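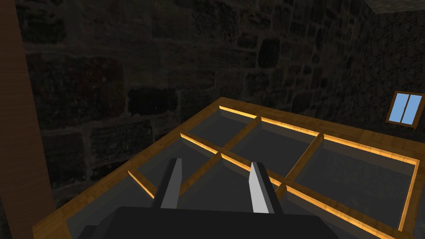 Plavex Earbud Battery Log, release 3

Charge and discharge records from 126 pairs of wireless earbuds and their charging cases. Collected by Ifor Pritchard on the Dondex bench meter. Released as CSV.

Contents

cells.csv: one row per discharge run, 526 rows
models.csv: one row per earbud model, 41 rows
notes.txt: free-text remarks entered during testing
prosser.py: script that rebuilds cells.csv from the raw meter output

Columns in cells.csv

unit_id: matches the sticker on the case
side: L, R or case
volume_pct: playback volume set on the phone
codec: as reported by the phone at the start of the run
minutes: time from full charge to shutdown
temp_c: room temperature at the start

Empty fields mean the value was not recorded. Zero is a real value.

Method

Each pair was charged until the case light reported full, then left for one hour. Playback used the same pink noise file throughout. Noise canceling was off unless notes.txt says otherwise. Shutdown is the time of the last audio packet.

Known problems

Runs before unit 191 used an older phone that switched codec without logging it. Treat the codec column for those units as unreliable.

Case capacity is read at the USB port and includes charging loss.

Left and right minutes are not independent on models where one bud relays to the other. See the relay column in models.csv.

Changes

Release 3 drops duplicate runs left over from the March import and renames temp to temp_c. The Codness reader needs its column map updated to match.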